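Ticket 1385 - Demo cell loses hand-over step before open day
Status: Solved, waiting for confirmation
Site: Surnlow workshop
Opened by: Demo support, Marino

First report
We prepare the two-arm station for the open day in July. The program is the short one from Trimura, in which both arms come together over the table with one object between the grippers. In the morning it ran without problem. After lunch the right arm stopped at the hand-over point and the screen gave "position wait, code 14". We pressed continue and it went on, but two cycles later the same stop came again.

What we tried
Restart of the controller - no change. Restart of both arms in the correct order (left first, then right) - the stop came later, but it came. We also loaded the backup program from the spring visit, and with that one there was no stop in 20 minutes, but it is slower and the visitors find it boring.

Reply from Hola remote desk
Thank you for the clear report. Code 14 means that one arm waits for the other and the waiting time is finished. Please send us the value of "meet timeout" from the settings page, and please run the hand-over at half speed while you look at the fingers.

Our answer
The value is 128. In the backup program it is 3000. We did not know that the two programs have different values, and we think it was changed when the file was copied for the open day. At half speed the arms meet in the same place as before.

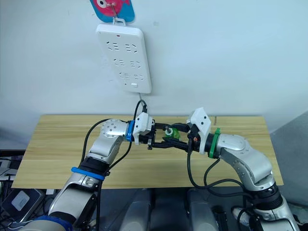
Can we change the timeout while the program is running?
Please stop the program first. The new value is read only at the start, so a change in the middle of a cycle has no effect until you load the program again.

Result
We stopped, set the value to 3000, saved under a new name and loaded again. The demonstration ran from 14:00 until we closed the workshop, without code 14. One time the left arm made a small pause before the meeting point, but it continued alone and there was no message in the log.

Still open
- Please tell us if the pause of the left arm is normal with the longer timeout.
- The old file is still on the controller. We would like to delete it before the visitors come, but we wait for your agreement.
- The start card for the guides must be printed again with the new program name.

Related tickets
Visitor mode does not return to start position
Left arm slow after controller update
How to lock the settings page during an open day
Backup program missing after copy

Contact Hola support | Copyright Hola | Back to top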